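Search products, parts and documents
Search
Clear

Kyei Hand-Held Gripper Kit, Classroom Edition

The Kyei is a two-finger gripper on a hand-held body, sold to schools and clubs for recording manipulation tasks without an arm. A student holds the tool, performs the task, and saves the recording. The same fingers fit the Boltorlow arm, so a task recorded by hand can be replayed on the bench without changing the geometry.

The kit was put together with Ekua Amissah, who runs the Skeradeo robotics club, and follows the order of her course. Units one and two cover grip width and approach angle. Unit three moves to household objects with switches, plugs and lids. Unit four is the competition task.

Unit three is where most clubs spend their time. The standard object is a power strip with a push button beside each outlet, placed lengthwise between the fingers. It is never connected to a supply during class. Students record an approach, press one named button with a closed fingertip, and back off without shifting the strip. 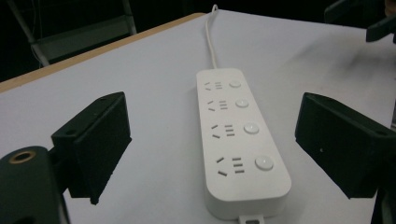

Scoring for the unit is by the sheet in the teacher binder. A run earns up to 100 points, and 80 is a pass. Points come off for touching the wrong button, for moving the strip off its tape marks, and for dragging the cord. Each student is allowed 5 runs per session.

Specifications

Fingers: two, parallel, replaceable
Maximum opening: 80 mm
Maximum load: 500 g
Recording: onboard, transferred by USB-C
Software: Zodamov Desk, one license per classroom
Suggested age: 13 and up

In the box

Gripper body
One pair of fingers, fitted
Spare pair of fingers
Hex key
USB-C cable
Printed binder with score sheets

Practice objects are not included. The binder lists suitable types and the sizes that fit between the fingers.

Setup notes

Clamp or tape down any light object before the first run. Open the fingers fully before calibration and keep them clear of the table until the software reports ready. Recordings made before calibration cannot be corrected later and should be deleted. Wipe the inner faces of the fingers with a dry cloth at the end of class; solvents will soften the surface.

Replacement fingers are sold in pairs only. Older finger sets with a single mounting screw do not fit this body.

School orders and quotes: Noreen Keogh, Zodamov education desk. Orders for the September term ship in the order received.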